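Search reviews Search Clear

Flarel two-finger gripper kit, supplied by Howells: bench review

Rating: usable with changes. Do not run it near hands on the default settings.

Flamik bought two of these kits for a carton-handling cell at the Clernotthorpe shop. The job is simple: two arms on a shared table, upright cartons moved between open plastic containers. We ran the kits from March to June. This review covers the mechanical hardware briefly and spends most of its length on the restart fault.

Mechanical

The finger linkage is stiff and the pads close evenly. At the 22 N force setting the pads hold a full drink carton without visible crushing. Below that, cartons with folded tops tend to rotate in the grip when the arm changes direction. The mounting plate lined up with our wrist flange on the first try. The screws supplied are good quality, and the torque values in the manual are correct.

Power and data share one external cable between the gripper body and the wrist. The manual gives a minimum bend radius but does not show where the loop should hang. A loop that is too short pulls on the connector at full wrist rotation. One that is too long drags on container rims when the gripper goes low. There is no strain relief in the box, and there should be.

The fault

On cycle 89 of a morning run, the left gripper dropped off the bus while holding a carton at transfer height. The fingers stayed closed on loss of signal, as specified. The arm controller stopped both arms, also as specified. The operator cleared the error from the panel. When the gripper reconnected, it ran its homing routine without asking: full open, full close, at full speed. The carton fell on the table and the fingers then closed on nothing.

No injury. The operator was still at the panel, but reaching in to support the carton would have been a natural thing to do, and the pads close quickly enough to hurt.

We reproduced it by flexing the cable at the gripper-side connector. The lock ring had backed off slightly. A loose ring is a maintenance problem and we accept part of that. Homing on reconnect with a part in the fingers is a design problem, and tightening the ring does not fix it.

Howells answered the support ticket promptly and sent a parameter file that disables automatic homing. It works on both units. After a power cycle the setting reverts to default unless it is written to the gripper's own memory - a separate menu item, described only in the appendix.

What we changed

Homing is now a manual command with a confirmation. Lock rings are marked with paint and checked every 30 hours of running. Cables are clipped at the wrist end. Error clearing requires the guard closed. We have had no signal loss since then.

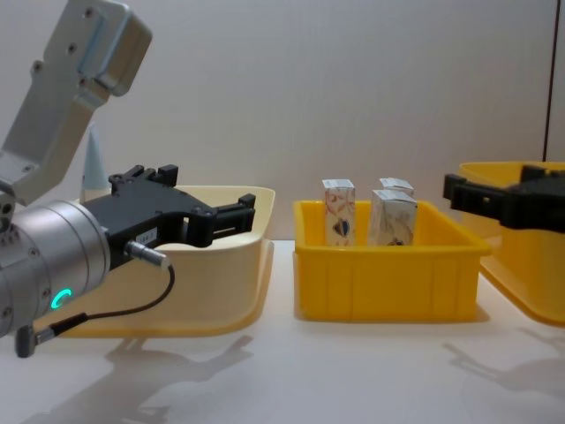
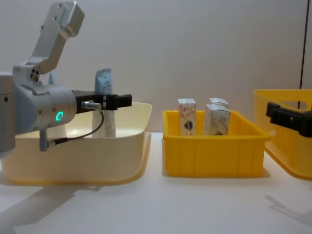 Cable loop at the left gripper, in both views above.

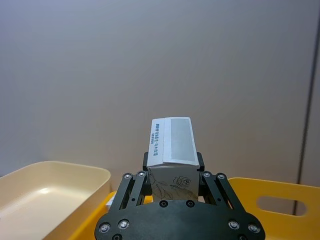
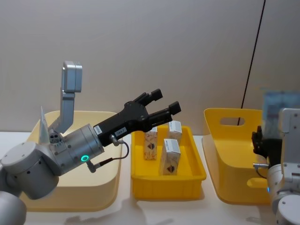
Can the homing routine be slowed down instead of turned off?

Only on the opening stroke. The closing stroke during homing ignores the speed limit in the firmware we tested, so turning automatic homing off is the safer setting.

4 comments 11 shares

Contact | Copyright Flamik | Back to top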